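FOR IMMEDIATE RELEASE

March 30, 2026

Prorkinham Repair Fair Returns, Still Will Not Fix Your Printer

PRORKINHAM -- The Soliman Hall will once again fill with wobbly chairs, silent radios and lamps that only work when held at an angle, as the Prorkinham Repair Fair opens its spring season. Admission is free. Parking is a matter of luck and character.

The fair pairs residents who own broken things with residents who cannot leave broken things alone. Last season, 200 households brought in items for repair. The toaster was the most common patient, followed by the desk fan and one particular accordion, which came back twice.

"People apologize when they put something on the bench," said organizer Renata Bielecka. "They say it's only cheap, it's only plastic. Fine. It held up your lunch for years, so let's have a look at it."

New this spring is a bench for garden and patio furniture, paid for by Surkow, the hardware store on Mill Street. Surkow has also donated 32 boxes of assorted screws, in sizes the store describes as "popular" and the fair's repairers describe as "left over." Both parties remain on good terms.

Tõnu Kuusk will run the new bench. Mr. Kuusk spent much of his working life repairing boat fittings and has firm views on glue, which he will share whether or not your item needs any.

"Turn it over first," said Mr. Kuusk. "Everybody looks at the top. The top is for coffee."
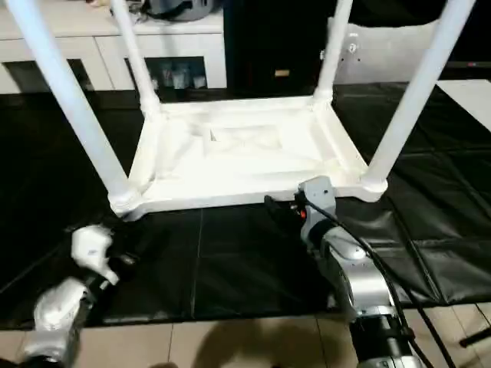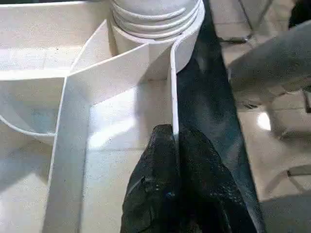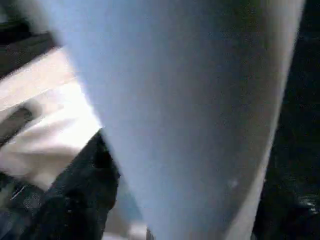
Visitors may bring up to two items each and are asked to stay while the work is done, partly to learn something and partly because the hall has no room for orphans. Small electrical goods, clothing, bicycles and furniture are all welcome. Microwaves are not. Printers are not either, following a long discussion that the organizers would prefer not to reopen.

Coffee and cake will be supplied by the Skesudora bakery at 10 cents under its usual price, a discount the bakery has asked us to mention.

The season runs through September. To reserve a bench, call the Soliman Hall office at extension 2212 and let it ring -- the phone is across the room from the desk, and the long cord is on the repair list.

Press contact: Renata Bielecka, Prorkinham Repair Fair, Soliman Hall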